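Old computers, and a spring spent with the lids off

I meant to write this in March, and then it was April, and now the lilac by the back steps has come and gone and it's May, so I'd better sit down and do it before I forget which screw came out of what. Those of you who have been reading for a while know that I used to write mostly about clocks and radios, with the odd fountain pen. Somewhere over the winter I wandered off into desktop computers, and I've been having such a nice time there that I haven't come back yet.

It started with a closet. We were getting ready to paint the upstairs hall in Sedcombe (a long story, still not painted), and everything in the hall closet had to go somewhere, and at the bottom of it, under the sleeping bags, was the old family tower. I carried it down to the dining room intending to take it to the recycling drop-off that same afternoon. Then I thought I'd just pull the hard drive first, which is the responsible thing to do, and once the side panel was off I was there until supper.

I'd never really looked inside one before. I'd opened a case maybe twice in my life, each time in a bad temper, to add something or to blow the dust out, and each time I got out of there as fast as I could. Going in with no hurry and nothing to fix is a completely different experience. You lay the thing down on its side, you get a good lamp over it, and you have a cup of coffee somewhere far enough away that you can't knock it in. That's the whole setup. I've come to love that first minute, before I've touched anything, when I'm just working out where the power comes in and where it goes.
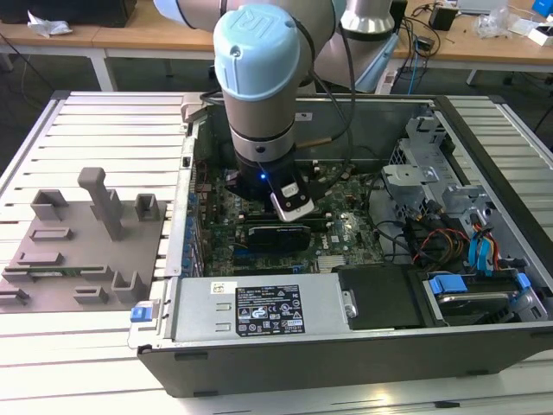 The color is what I'd recommend looking for first. On a lot of office-type desktops the makers were kind enough to color the parts you're supposed to handle, so a blue tab or a blue clip means a person is meant to put a thumb there. Once you know that, you can get surprisingly far without a screwdriver. Drive clips squeeze and slide, slot covers are held by a little tab or a hinged bar, and often a whole section will come free if you find the one latch. I spent most of an evening trying to pry at something with a butter knife before I noticed the latch, and I've been a good deal humbler since.

The cables are the other thing. I used to see them as one big snarl, and now I can't help following each one home. The fat bundle with the yellow and red and black wires comes from the power supply. The flat, thin ones go between the drives and the board. Before I unplug anything I put a bit of masking tape on it and write where it went, and then I lose the pen, and then I find the pen. I bought one of those little divided parts trays from a company called Tramon, with a lid that really does stay shut, and I'd buy it again tomorrow. Before that I used a muffin tin, which was fine until somebody in this house wanted muffins.

(The power supply itself I take out whole and never open. I'll be firm about that one even on a blog as loose as this. There are parts in there that can hold a charge long after the cord is out of the wall, and I have no business in there and probably neither do you.)

After the family tower I put the word out, and my goodness, people have a lot of computers in their closets. A neighbor left one on the porch with a note taped on it that said "good luck." Then I discovered that Gaber, the surplus place out past the feed store, sells them off a pallet by the back door, and after that there was no stopping me. My rule is 3 in the house at one time, counting whatever's on the table, and I've kept to it except for a bad stretch in April. I go in for one, I tell myself, and then there's a clean one with no dents sitting on top of the pile, and I start in on how it would be a shame to leave it out there with rain coming.

What I like best, once the drives and cables are out of the way, is getting down to the memory slots. They're such tidy things, those long parallel channels with a latch at the end to hold the stick in. If I were explaining this hobby to a friend who had no interest in computers at all, I'd start them right there. The sticks come out with a nice clear motion, latch back and lift, and they go in with a push that always feels like more force than you ought to be using. I winced every time for the first month. You line up the notch, you press evenly on both ends, and you wait for the click, and when it comes it's as satisfying as a good drawer.
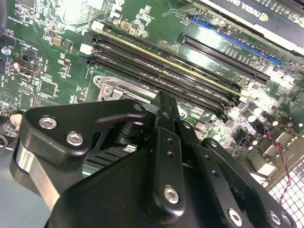
Does it matter which slot the memory goes in?

It can matter quite a bit. Most boards want matching sticks placed in particular pairs of slots so they can be used together at full speed, and some won't start at all if the first stick is in the wrong spot. The manual will say, and if you don't have the manual there's often a diagram inside the side panel or small lettering printed on the board beside each slot.

I get that one a lot, or some form of it, whenever I mention what I've been up to. I didn't know the answer myself in January. The family tower sat there black-screened for two days after I'd put it back together, and I went through every gloomy possibility there was before I thought to move one stick over. Up it came, with the old desktop picture of the lake and 731 unread messages in a mail program that I'm sure will never fetch another. I sat and looked at the lake for a while.

The small lettering deserves a word of its own. I keep a magnifier by the lamp, an ordinary stamp collector's one, and I've gotten into the habit of reading a board the way my grandmother read the back of every cereal box. Every connector has a name or a number, usually shortened to something you have to puzzle over. There are labels with the maker's name and labels with nothing but certification marks. You start to recognize the same company names from one case to the next, and the name on the front of the computer isn't always the name on the pieces inside. I find that interesting in the same way I used to find it interesting that so many different clocks shared the same works.

If you're thinking of trying this, please do mind about static. I was careless the first few times and got away with it. Now I wear the strap, a cheap one from Cerkis with a coiled cord that catches on absolutely everything, including once the handle of the coffee cup that was supposed to be so far away. I also moved off the dining room rug. You handle a board by its edges and keep your fingers off the contacts, and you put it down on something sensible when you're done with it. A friend swears by the cardboard box the thing came in, but mine never come in boxes.

Then there's the processor, which I put off for weeks. I'd take a computer apart down to that square in the middle of the board and then lose my nerve and start putting it back together. I suppose it's that everyone calls it the brain. It has that metal lid on top, with the printing on it, and a bracket all around holding it down, and it looked to me like something that ought to be left to a person in a white coat.
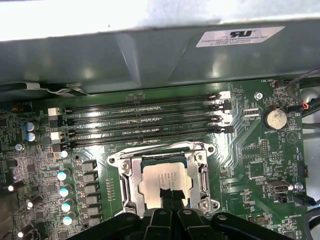
What got me past it was patience and a great many cotton swabs. Under the cooler there's a gray paste that helps carry the heat away, and on an old computer it's often dried to something like bathroom caulk. You wipe it off with rubbing alcohol, a little at a time, working from the outside in so you don't smear it all over, and slowly the letters come up. I can't tell you how much I enjoy that part. It's like cleaning the tarnish off a spoon and finding initials. I write down what it says in my notebook, along with the condition of the case and what I paid, which is not much, ever.

As for the socket, I'll just say go gently and look twice. On some the pins are on the underside of the processor and on others they're down in the socket, and in either case they're fine as hairs and don't forgive you. The lid comes straight up once the lever is released. It goes straight back down, with the little corner mark matched to the corner mark on the socket, and it should need no pressing at all to drop into place. If I feel any resistance I stop and take it out and look again. I bent one row on my second try and spent an evening with a mechanical pencil and the magnifier, and I'm sorry to say that one went in the recycling after all.

I've also gotten curious about the big ones. Server boards, I mean, the kind that spend their working lives in a cold room with the fans roaring. I'd assumed they'd be some other sort of animal altogether, and it was a comfort to find out how much carried over. You've still got the socket in the middle, only the processor is enormous by my standards, more of a coaster than a cracker. The memory goes in banks to either side of it. I read up on them for most of a week, and there's a fellow on one of the forums who has posted over 4,000 times on nothing else, and I think I've now read a fair share of those posts.
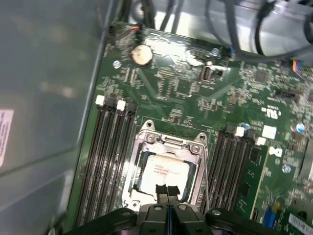 I was most tickled by the battery. All that power, all that expense, and there on a server board is a plain round coin cell, the same general sort of thing that's in my bathroom scale. It keeps the clock and the settings alive while the power's off. On an old desktop it's the first thing I change now. If a computer wakes up believing it's some New Year's morning from years back, nine times out of ten it only wants a new battery, and they're sold at the grocery store by the register. Take a picture or make a note of which side faces up before you pop it out. It's usually the plus side, but I've stopped trusting myself on "usually."

So that's where I've been. At the moment there's a slim desktop on the table waiting for a fan, and the family tower is back upstairs in working order, and my parts tray is full of screws in sizes I can now tell apart by feel, more or less. The hall is still the old green. I'm going out to Gaber again before the end of the month to look for a drive cage to match the one I dented, and if anybody local needs cables, of any kind, in any length, please write to me, I'd be glad to bring you a bag.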